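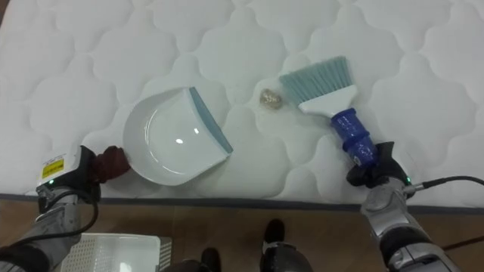 Housekeeper / room assistant wanted, Ghanem Guest House, Ellstead. Part time to start, more hours from July when we get busy. We're a small place up the hill from Traststead station, same family since it opened, and we need someone who likes a room to look right. Beds are the big thing with us. Every mattress gets stripped right back at changeover, all of it, down to the quilting and along the piping, and gone over before anything clean goes on. Crumbs get into those stitched seams like you wouldn't believe. Then the wooden floors, swept first, mopped second, never the other way round please.

**Hours**

- 20 a week, mostly mornings
- 3 mornings fixed, the rest we sort out between us
- alternate weekends, can swap if you ask early
- no evenings, except the odd late arrival (paid extra)

**What you'd be doing**

Changing beds, bathrooms, floors, landing and stairs. Laundry goes out to Watach in the blue sacks, has to be counted and signed for or we get charged for somebody elses pillowcases. Breakfast room wipe down after the last guest. Bit of ironing. Answering the door if Suha is on the phone.

Rooms on the top floor are up a steep stair and theres no lift. Vacuum lives up there so you don't have to carry it, but you do have to carry linen.

**Who we want**

Don't mind if you haven't done hotel work. Had some very good people straight from school and one who'd been a postman. Need to be on time, OK with stairs, OK with two old dogs in the kitchen. Some English for talking to guests, needn't be perfect. Driving not needed, the bus stops at the bottom of the hill.

References - one will do, a neighbour is fine if you've not worked before.

**Pay**

Paid monthly, into your bank. Rate on the card in our front window or ask when you ring. 5 paid training shifts at the full rate, not a trial for nothing. Lunch if you're here past twelve. Shoes allowance after the first month, tunic supplied, we wash it.

**How to apply**

Ring or call in, ask for Suha Aoun. Best after eleven once breakfasts are done. Or put a note through the door with your name, number and which mornings you can't do. No CV needed but bring one if you've got it.

Would like somebody in place before the new year bookings so dont hang about. If the card's still in the window the job is still going.

December 2018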